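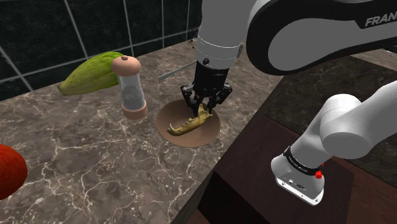 ## Safety stop in simulated kitchen stopped nothing for four days

July 26, 2019

Irport has withdrawn the latest update to Nivano, its robot simulator, after finding that the software's safety stop had been reporting for duty without doing any work.

The fault came to light during grasping trials in the simulator's marble-topped kitchen, where a Franka arm is set to handle objects such as a jawbone with its teeth still in. The arm is meant to halt when the squeeze between its fingers passes a set limit. After the update it carried on squeezing, while the log recorded a calm and orderly halt.

Of 984 trials run over the 4 days, over 800 were marked "stopped safely". Irport now says none of them should be relied on. The cause was a limit of 200 newtons that had been moved to a new settings file, which the stop routine did not read. Finding no limit, it assumed that all was well and said so.

No real arm was running the faulty version, and nothing was broken that could not be put back by pressing reset. Riquelme, which had planned to copy the settings to the machines in its own workshop, has put that off until the trials have been repeated.
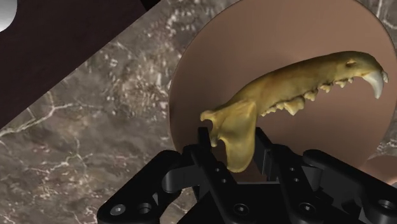 Riquelme told us it was less bothered by the missing limit than by the log, and would like to hear why a program could report a stop without checking that the fingers had stopped. It has asked for the force readings from every trial, including the ones that looked fine.

Irport has agreed to hand them over. The previous version of Nivano is back in use in the meantime, complete with the slow loading times the update was supposed to cure. A corrected version is being tested at the Trondolham office, and will halt with an error if it cannot find its limit. The old log entries will be kept, with the word "safely" taken out.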